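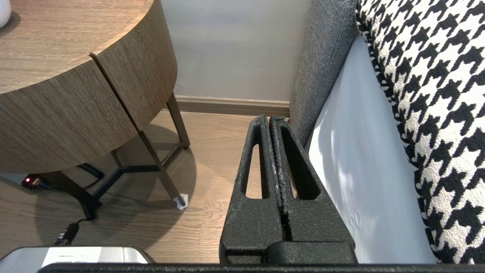
Grustelix wrote back after the first round that the checklist should start at floor level and work up, and asked whether a power strip under a side table counts as a fail or only as a comment. It counts as a comment, provided the strip lies flat, nothing is stored on it and the cords stay out of the walking path. The order of the sections has been changed as requested.

LIVING ROOM SAFETY CHECKLIST
Plillden furnished units
Date of inspection: September 18, 2026
Room: living room, side table and sofa area
Type: routine, unit vacant

How to mark: OK, COMMENT or FAIL. A COMMENT stays open until the next visit. A FAIL has to be fixed before the next guest gets the key. Write what you saw or measured. "Fine" is not a comment.

SECTION 1. FLOOR

1.1 Planks level, no raised edges
OK
Comment: Walked in socks along the grain and then across it. No lifting felt at the joints near the sofa.

1.2 Floor clean and free of grit
COMMENT
Comment: Grit by the balcony door, swept up during the visit. Light wood shows every scratch, so the mat at that door should go back down. It was rolled up in the closet.

1.3 Baseboard tight to wall and floor
OK
Comment: Pressed along the run behind the side table. Firm. The tan-beige finish wipes clean with a damp cloth.

1.4 Rugs have a non-slip backing
Not applicable
Comment: No rug on the inventory for this room.

SECTION 2. POWER STRIP AND CORDS

2.1 Strip lies flat on the floor, nothing on top of it
OK
Comment: Black strip under the round table. The red indicator light was on.

2.2 Strip plugged straight into the wall outlet
OK
Comment: Followed the cord by hand to the outlet. No second strip and no extension cord in between. Two strips in a row is a FAIL every time, even with one lamp on it.

2.3 Strip casing without cracks, scorch marks or loose sockets
OK
Comment: Unplugged and turned over. A plug was tried in each socket and held.

2.4 Cords clear of the walking path
COMMENT
Comment: The black cables curve out across the floor instead of running back along the wall. They are mostly out of the way while the table stands where it does, but if a guest pulls the table closer to the sofa they become a trip hazard. Bring the slack back to the baseboard and hold it with two clips. Clips are in the supply box, bottom tray.

2.5 No cord pinched under furniture
OK
Comment: Lifted the table legs one at a time and checked the sofa feet. After mopping, check this again. The table gets moved for mopping and tends to be put back on top of a cord.

2.6 Connectors and plugs undamaged
OK
Comment: No bare wire, no bent pins, no tape repairs.

2.7 Devices on the floor have air around them
COMMENT
Comment: The silver device is standing on the floor. It should be up on the shelf. The label on it is small, so copy the details onto the inventory sheet when the unit is moved and save the next inspector from kneeling down for it.

2.8 Load on the strip within its rating
OK
Comment: Read the rating on the underside of the strip and added up what was plugged in. The lamp takes a 40 watt bulb at most. A space heater must never go on this strip. The house rules card says so already, but the card was in the kitchen drawer and is now on the refrigerator door.

SECTION 3. ROUND SIDE TABLE

3.1 Table stands steady
OK
Comment: Pushed lightly at the top edge from four sides. The slender legs splay out and it does not rock.

3.2 Legs and crossbar tight
COMMENT
Comment: One fastener at the Y-shaped crossbar took a quarter turn. Put this on the list for every visit. The crossbar is low enough to be used as a footrest from the sofa, and that works the joints loose.

3.3 Felt pads on all feet
COMMENT
Comment: Pads present and white, one of them thin at the edge. Replace as a set. If only one is changed the table will stand crooked, and the floor gets marked by the old ones anyway. Clean the bottom of the foot before sticking on the new pad.

3.4 Veneer sound, no lifting at edges or seams
OK
Comment: Ran a fingernail down the vertical line where the two panels of the apron meet. Nothing catches. Do not use furniture spray here. A dry cloth, or a barely damp one wiped along the grain, is enough.

3.5 Tabletop free of rings and heat marks
OK
Comment: Checked from the side against the window. Coasters were missing from the drawer, two to be put back.

3.6 Objects on the table cannot tip
OK
Comment: The white piece on top stands well with its full base on the wood. Its underside was felt for rough spots that could scratch the veneer, none found.

SECTION 4. SOFA AND WALL

4.1 Gap between sofa and side table
COMMENT
Comment: The sheet asks for 30 cm. Measured less at the front corner. Shift the table, not the sofa, and check 2.4 and 2.5 once it is in place.

4.2 Sofa feet secure
OK
Comment: Tilted and checked by hand, all firm.

4.3 Nothing under the sofa
FAIL, fixed during the visit
Comment: Paper packaging pushed to the back. Removed. Paper next to cords is a fire load and should have been picked up at the last cleaning. Look with a flashlight, the light from the window does not reach that far.

4.4 Wall clean, no damp, no new cracks
OK
Comment: Plain light gray, even in color behind the table. Touch-up paint is Kubíček, small can, hall closet. The lid was not on properly and has been pressed down.

4.5 Outlet cover tight, no discoloration
OK
Comment: Both screws snug. Cover cool to the touch after the lamp had been on for the length of the visit.

SECTION 5. LIGHT, AIR AND ALARM

5.1 Lamp switches on and off without flicker
OK
Comment: Tried ten times.

5.2 Windows open, close and lock
OK
Comment: The left handle is stiff. A drop of oil, no new part needed.

5.3 Smoke alarm tested
OK
Comment: Test button held until the signal came. Heard clearly in the bedroom with the door closed.

5.4 Cleaning products stored out of the living room
OK
Comment: The floor cleaner is in the hall closet, upper shelf, in its original bottle. Gestis asked that the bottle size be noted on the sheet: 400 ml, half used.

OPEN POINTS AFTER THIS VISIT

1.2 Put the door mat back.
2.4 Clip the slack along the baseboard.
2.7 Move the silver device to the shelf, copy its label.
3.2 Recheck the crossbar fastener.
3.3 New felt pads, full set.
4.1 Correct the gap at the sofa, then repeat 2.4 and 2.5.

Points 2.4 and 4.1 should be done on the same trip. Clipping the cords first and moving the table afterward means doing the clips again.

COMMENTS ON THE CHECKLIST

Grustelix: Under 3.3 we would prefer screw-on glides. The stick-on pads slide off sideways in warm weather and leave glue on the floor.

Plillden: Screw-on glides need a threaded foot. We will check the feet when the pads come off. Until then felt stays on the order list.

Gestis: Is 4.3 a fail if it was fixed on the spot?

Plillden: Yes. It is marked as a fail and as fixed, both. Otherwise the cleaning crew never hears of it and the same thing is back under the sofa next month.

Kubíček: For the wall, please add that the paint needs stirring, not shaking. Shaken paint dries with small bubbles and the patch shows in side light.

Plillden: Added to the next version under 4.4.

Grustelix: 2.2 and 2.8 could be one line.

Plillden: They stay separate. One is about where the plug goes and the other about what is plugged in, and in the old version with a single line most sheets came back with only the first half checked.

Next visit: with the change of linen. Bring felt pads, cord clips, the small screwdriver and a flashlight.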